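Home News Reviews How To Newsletter

Why I gave up 2876 bookmarks and a perfectly good email app

By Lucrezia Longo
Apr 8, 2024

My email program is called Skotov, and I have used it for longer than I have owned a decent saucepan. It is grey, it is slow, and last December its makers announced that the next version would need a subscription. I took this badly. I wrote a stern message to their support desk, using Skotov, which crashed while sending it.

So I went shopping. There are more email apps now than there are people who enjoy email, and most of them promise to give you your morning back. I picked Nostow, a newcomer that sorts your messages into piles and lets you save web links alongside them. It costs nothing for the first 3000 messages. I got through those during the import.

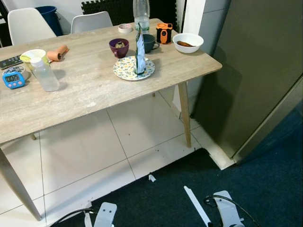 Salameh, on the reader forum, thinks I should have stayed put and paid up, on the grounds that a program you can work half asleep is worth the price of a sandwich a month. Switching, the post went on, always costs a weekend, and the weekend never goes on the invoice.

It cost me two. The first went on folders. Skotov lets you put folders inside folders, and over the years I had built something like a small county council in there. Nostow doesn't do folders. It does labels, and it turned every one of mine into a separate label, including three called "Misc" and one called "Misc (real)".

The second weekend went on the bookmarks. I had 2876 of them saved as emails to myself, most with the subject line "read this". I opened a handful. One was a recipe on a site that has since become a casino. I deleted the lot and felt nothing, apart from mild panic at bedtime.
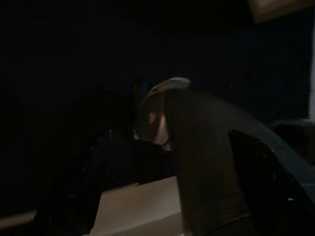 Search is where Nostow earns its keep. Skotov would find an old message if you gave it the exact subject, the sender and a cup of tea's worth of patience. The new app takes a vague stab and usually gets there. I typed "dark grey, curved, like a hooked finger", a fair account of the gripper in the photo, and up came a long exchange with a shop in Kornham over a coat hook I never bought. Close enough. Skotov would have offered me my entire inbox in date order.

There are irritations. The swipe that archives a message is the same swipe that snoozes it, only longer, and my thumb has no sense of distance. The calendar is a tab you can't hide. Replies open in a box the size of a stamp until you find the setting, which lives under "Appearance" for some reason.

I still have Skotov installed. It wants an update.

Sign up to our newsletter for more like this. You can unsubscribe at any time.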